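Checking a family war story against the records

Most families have one. Ours was that my great-grandfather lied about his age, joined up at fifteen and was the only man of his platoon to come home. I have looked into a fair few of these for other people and the "only survivor" part has yet to stand up. Treat the story as a lead and start with paper.

Write down the story exactly as you were told it, with the name of whoever told you. Don't tidy it. My cousin Nyokabi Rugemalira had it from her aunt with a different regiment, and that difference mattered later.

Next, get the birth certificate. Ages on enlistment forms are what the man said on the day, and census ages drift by a year or two as well. If you can't find a certificate, try the baptism register, but remember that children were sometimes baptised years late.

Then look for the service number. A surname and an initial will get you dozens of men, and online trees are full of people who picked the likeliest one and stopped. I had 66 possible matches for mine. Medal records cut that to two, and an address on a pension card settled it. 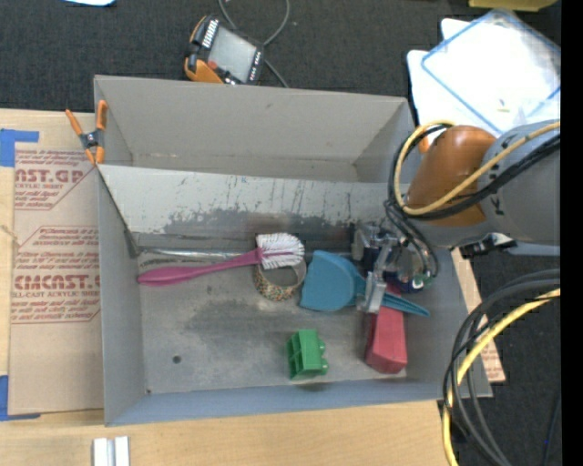

Pink dish brush in the grey bin.

Many British Army service papers from the First World War were burnt in 1940, so you may find nothing. A missing file proves nothing either way — be wary of anyone who says it does. Go to the battalion war diary instead. It seldom names ordinary soldiers, but it will tell you where the unit was and, often, what it lost.

Compare those losses with the story. Mine had a bad Friday in February, though nothing like a platoon wiped out.

Local newspapers come last. They printed letters home and also plenty of rumour, so don't count a report as a second source if the family supplied it.

Keep a note of every search that failed, with the spelling you used.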